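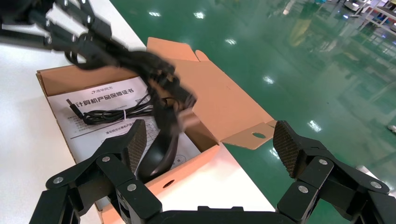 Journée portes ouvertes de l'atelier Nordin : questions fréquentes

Quand a lieu la visite ?
Le 15 septembre 2018, de 10 h à 17 h. La dernière entrée est à 16 h 15.

Faut-il s'inscrire ?
Oui, par le formulaire de la page Contact. Nous acceptons 100 personnes dans la journée, en groupes de 11 au maximum. Si votre groupe est plus grand, écrivez à Lejla Georgiev et elle vous proposera deux horaires.

Que va-t-on voir ?
La démonstration principale concerne la manipulation d'objets dans un carton ouvert : une souris d'ordinateur, un câble attaché en boucle, une feuille de garantie. Ce sont des choses ordinaires, mais pour un robot le câble est souvent plus difficile que la souris. Nermina Pavlović commente chaque essai et répond aux questions pendant la pause.

Combien de temps dure une démonstration ?
Presque 30 minutes, avec les questions. Il arrive que le robot rate une prise. Dans ce cas nous recommençons devant vous, et l'horaire peut glisser un peu.

Est-ce que je peux commander le robot moi-même ?
Pas pendant la démonstration. À la table de Viorica Dimitriou, dans la salle Pelance, vous pouvez essayer une pince à main, sans moteur.

Les enfants sont-ils admis ?
Oui, à partir de 8 ans, accompagnés d'un adulte. Il est demandé de rester derrière la ligne.

Peut-on prendre des photos ?
Oui, sans flash. Pour filmer, demandez d'abord à la personne qui guide le groupe.

En quelle langue sont les explications ?
En français. Un groupe en anglais part à 14 h.

Comment venir ?
Bus 341, arrêt Staltden. L'entrée est du côté de la cour. Le parking est réservé aux personnes à mobilité réduite, merci de nous prévenir avant.

La prochaine visite ?
En avril. La date sera mise sur cette page.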